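# Tridinier Revises Citrus Storage Labels Ahead of November Season

23rd April - Produce packer Tridinier has changed the storage instructions printed on its bagged oranges, dropping the single line "keep in a cool place" in favor of separate guidance for the counter and the refrigerator. The new labels apply to all bag sizes packed at the company's Brastach site. Loose fruit is not affected, as it carries only a lookup sticker.

The revised text says whole oranges may be kept at room temperature for up to 10 days if air can move around them. For longer storage, it recommends the refrigerator's crisper drawer, with the humidity vent open. The old label gave no time limit and did not mention refrigeration at all.

Tridinier said the change followed a review of customer complaints from the previous season. The company logged 199 complaints that mentioned mold or soft spots. In most of these, the fruit had been left in the sealed plastic bag it was sold in. Moisture given off by the fruit collects on the inside of the film, and mold then spreads from one orange to the next at the points where they touch.

The label now tells buyers to take the fruit out of the bag on the day of purchase. It lists an open bowl, a wire rack or a woven basket as suitable containers, and advises against stacking more than 2 layers deep. Any orange with a broken or dented peel should be set aside and used first.

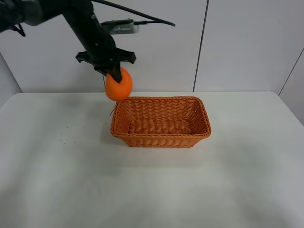 Washing is also covered. Earlier packaging said only "wash before use," which some buyers took to mean washing the whole bag before putting it away. The new wording says to rinse each orange just before it is peeled or cut. Water left around the stem end can shorten storage life, and rinsing also removes part of the thin wax coating applied at packing to slow moisture loss.

The company has added a line about bananas and apples. Both release ethylene gas as they ripen. Oranges do not continue to ripen after harvest in the way those fruits do, but exposure to the gas can speed the breakdown of the peel and cause the stem button to drop off, which leaves an opening for decay. The label suggests storing them separately.

Retail chain Beltance, which sells Tridinier fruit under its own Pollock brand, will carry the same text on Pollock bags. Beltance said it would also change its shelf cards, which until now have repeated the older wording. Cards in stores will be replaced as existing stock runs out, and there is no recall or exchange of bags already sold.

The bag itself is changing as well. The current film has a single row of vent holes near the top seal. The replacement has 3 rows, spaced evenly down both sides, and a mesh panel on the larger sizes. Tridinier said the vents are meant to limit condensation during transport and display - they do not replace the advice to unpack the fruit at home.

Bags with the new labels are being packed now for late-season varieties. The vented film will follow in November, when navel orange packing starts at Brastach. Prices and bag weights stay the same.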